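Avamis : le linge plié, une discipline du quotidien

Dans la buanderie de la résidence Avamis, la journée commence à 8 heures par le tri des textiles lavés la veille. Torchons, serviettes, taies et chiffons d'entretien y suivent un parcours établi, dont le pliage constitue l'étape la plus longue. L'établissement, qui a entièrement revu son organisation en février, traite désormais 312 pièces par jour, contre 300 auparavant.

Ľubica Kubíček dirige ce service depuis l'ouverture de la maison. Formée dans les ateliers de blanchisserie de Tristavcombe, elle y a acquis une méthode qu'elle transmet aux nouveaux agents : poser l'étoffe à plat, lisser du centre vers les bords, rabattre dans la longueur, puis dans la largeur. « Un textile mal plié occupe deux fois sa place et se froisse dans l'armoire, rappelle-t-elle. On le relave sans qu'il ait servi. »

La couleur tient une place importante dans le dispositif. Chaque usage possède la sienne - le blanc pour la table, le gris pour les sols, le bleu canard pour les surfaces et la vaisselle. Ce code, inscrit au règlement intérieur, permet à l'agent de reconnaître la destination d'une pièce sans consulter l'étiquette.
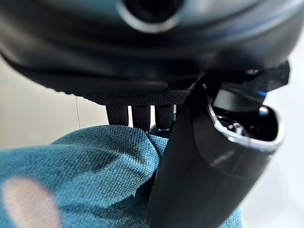 Le tissu bleu canard, au contact des doigts noirs d'une pince.

Le choix des matières a fait l'objet d'une étude distincte, confiée à Imtiaz Dewan, responsable des achats. Trois cotonnades de la maison Liyanage ont été comparées pendant un hiver complet, selon leur tenue au lavage, leur capacité d'absorption et la netteté de leurs plis. La plus légère a été écartée, ses ourlets se déformant au séchage. La commande définitive a porté sur 3000 pièces, livrées en deux fois afin de ne pas encombrer les réserves.

Le rangement obéit à des prescriptions tout aussi précises. Les piles sont constituées de 8 pièces, le pli principal tourné vers l'extérieur, et les textiles revenus du lavage prennent place sous ceux qui attendent déjà. Les rayonnages, fournis par Drirkemia, ont été abaissés à la demande du personnel, pour qui les étagères supérieures restaient d'un accès malaisé.

La direction entend étendre ces dispositions à la literie. Les draps-housses, dont les angles élastiqués se prêtent mal au pliage rectangulaire, feront l'objet d'une fiche particulière. Deux manières de procéder sont à l'essai au premier étage, et Ľubica Kubíček doit remettre ses observations avant le renouvellement du marché.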